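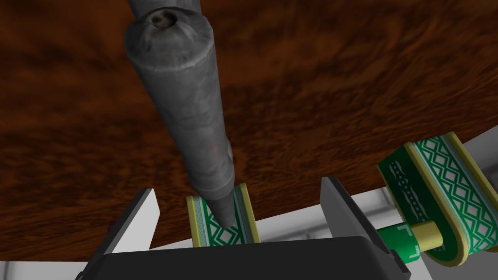 Reviews > Software > Robot simulators > Skakidex

I put off the new year's cleaning and spent 1 Jan 2026 with Skakidex instead, and I regret nothing! If you missed my earlier posts, I'm building a small two-finger arm on a bench in my spare room, and I was tired of finding out what my code does by hearing it hit the table. So I wanted a simulator I could break things in first.

Setup was easy. I had my gripper loaded in one evening (the sample arm from Nimri helped a lot, I just swapped the fingers for flat plates like mine) and was poking at odd-shaped parts by bedtime. It looks lovely, too. The scuffed metal has a nice pale sheen on one side, and the wood grain on the table is almost too fancy for a test bench.

Contact is where it gets fussy. Pointed parts inside small ring-shaped ones took me all of November to tune, and my first 111 runs were pretty much junk. I finally set the solver to 2000 steps a second and things settled down. At 1000 the parts jitter like crazy. The manual covers this in one line, grumble grumble.

The camera over the hand is my favorite thing in it. Four stars from me, and I'd skip the paid texture pack.

Comments

Zaid Atallah: Does it import Hura files? I've got a whole shelf of parts in that format.

plalalport_fan: Yes, but check your units. My first peg came in 1815 times too big.

Zaid Atallah: Ha, thanks. Trying it tonight.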